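From: Catalina Quezada
To: Rirninside kitchen list
Subject: Re: Are we all out of a job by March?

Yamila Riquelme wrote:
> Saw the Drevo talk on Saturday. They reckon a robot can lay up
> trays now. Is that us finished, then?

Put the kettle on, Yamila. Tray laying is chopsticks, a spoon and a bowl, and I've seen school leavers take a morning over it.
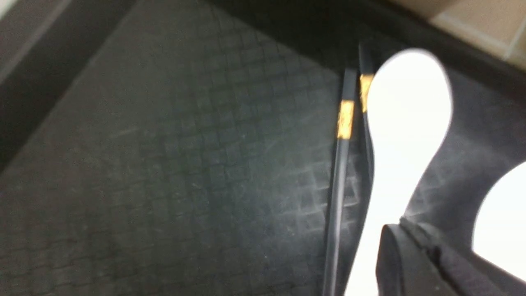
Spoon and chopsticks on the tray, gripper at the spoon.

A shiny spoon on a dark tray is a mean thing to ask of any camera. Chopsticks are worse, being thin, black and fond of rolling.

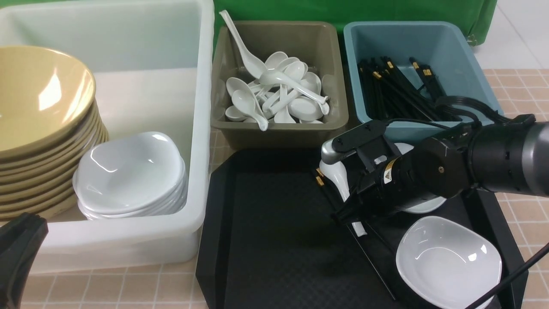
My lot at Ibarra can do 89 trays before the rush while arguing about football. Stalta quoted us for an arm last year and promised 19 in the same time, with no football.

> And who does the washing up?

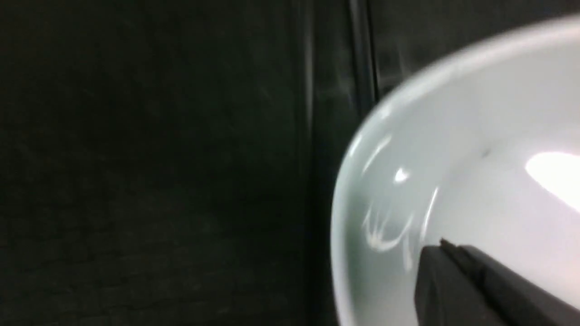 Us, I expect. Soup bowls with dried noodle in them are a long way off, and so is wiping down after. I'd give it some 5 years, then ask again.

Catalina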